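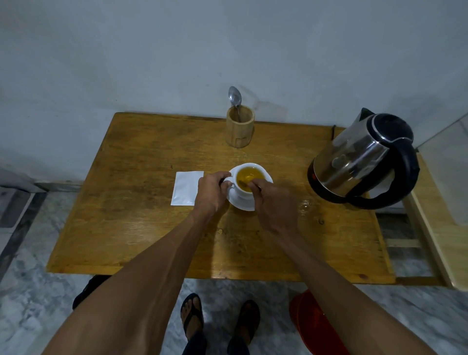
Orvokki Kinnunen objected at the March review that tea is too easy a task for a student project – one table, one cup, always the same moves, so a policy could just memorize the layout. Fair point, partly. Our answer is in the numbers below and in the choice of steps. The arm does not need to learn "tea." It needs two hands doing different jobs at the same time.

Stirring is the clearest case (Fig. 1, first view). Left hand steadies the cup by the handle, right hand has the teaspoon pinched at the end. Tip of the spoon is under the surface, so the class baseline, which tracks tool tips, has nothing clean to track. Same problem with the kettle – shiny body, highlights everywhere, keypoints drift. We gave up on kettle keypoints and use a box.

The sachet step is harder (Fig. 1, second view). Small, thin, grey, both hands on it, held right over the cup. Skeltwood, the simulator we use for the course, has no model for tearing so these clips are used for the vision part only, no rollouts.
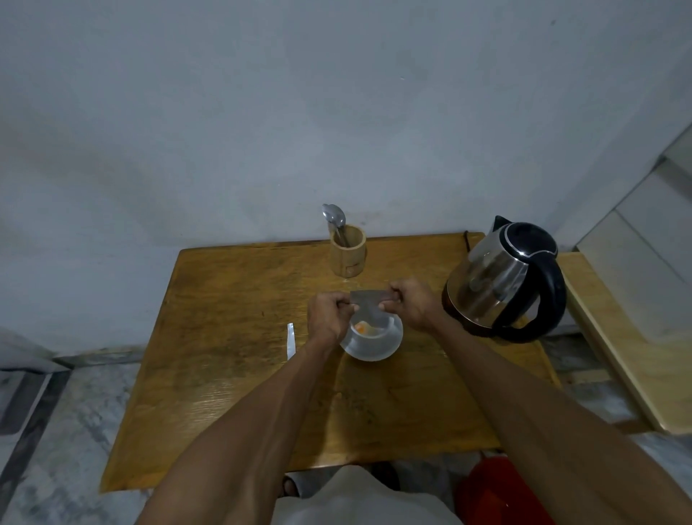 ### 3.2 Labels and splits

Steps were labeled by hand in Sqalli by the team, two passes. 3,558 labeled segments in total, of which 1,981 involve both hands. Held out 566 for testing. Segments under half a second were merged with the one before, mostly short regrasps.

Label set is kept small: reach, hold, tear, pour, stir, release. "Hold" caused most of the disagreements – does a hand resting on the rim count? We said yes if the fingers are curled around, no if only touching. Second pass fixed most of theese but not all, see the confusion table in the appendix.

Left and right hand get seperate label tracks. So a stir segment on the right can sit on top of a hold on the left, and the two don't have to start together. The Hekik loader expects one track only, we patched it. Patch is in the course repo, branch two-tracks.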